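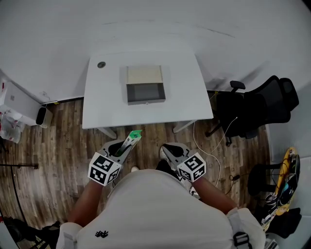

Storner handheld gripper kit – worth it for a small team?

dwong_bench
Posted in: Kits and Hardware
Hi all! Darlene Wong here, some of you know me from the arm calibration thread that went on forever (sorry about that). I've had the Storner two-hand kit on loan since September and I promised a few people I'd write it up, so get comfortable.

You get two gray hand-held grippers, each with a white cube marker block, plus the strap harness and the Kitance software license. My test job has been picking a small white-and-green item up with the left hand and putting it in an open box on the desk, over and over, until I was seeing it in my sleep. I logged 2378 takes in all, and Kitance accepted most of them without any fuss. The grips are comfortable, the black pads on the jaws hold slim things nicely, and I got the hang of it in one afternoon.

What I don't love is the harness. The shoulder buckle creeps down on me and I end up stopping to pull it tight again. And the import step is slow – I start it before lunch and go eat.

Reply from esokol
Thanks for this, Darlene, I've been waiting for it! I have to disagree on the jaws though. We had the same kit at our shop for 4 weeks and the pads were fine on anything stiff, but soft packaging slid right out. I ended up ordering the Sosevo pads, and those fit with a little filing.
– Eduard Sokol

Reply from plumbline48
How does it do on tracking when your hands cross? That was the deal breaker for me with the Hawthorne set. Lovely hardware, and then every time one cube went behind the other I lost the take.

Reply from dwong_bench
Crossing is so-so. If I'm quick about it Kitance picks the cube up again, and if I linger it flags the take and I throw it away. For one-hand-at-a-time work like mine I hardly notice, but if your tasks are all handovers I'd ask Storner for a loaner before paying for anything.

Eduard, I believe you about soft packaging, I just never tried any. Could you post which Sosevo pads you bought?

Reply from marzipan_joe
I'll be the grump. The yearly license is what bugs me. You pay for the hardware and then 300 a year to open your own recordings? I sent mine back over that, and I liked the grippers fine.

Reply from esokol
Joe, you can export everything before the license runs out, it's under the project menu and easy to miss. I still agree the price is steep for one person. With three of us sharing a seat it felt fair enough.

Darlene, they're the short ribbed ones, sold in pairs. I'll dig out the order and send you the part number tonight.

Reply from marzipan_joe
Huh, I missed the export. Still not buying it twice, but good to know.

Reply from dwong_bench
Thank you both! I've got the loaner a little while longer, so if anybody wants a particular object tried, tell me the size and I'll see what I have in the drawer.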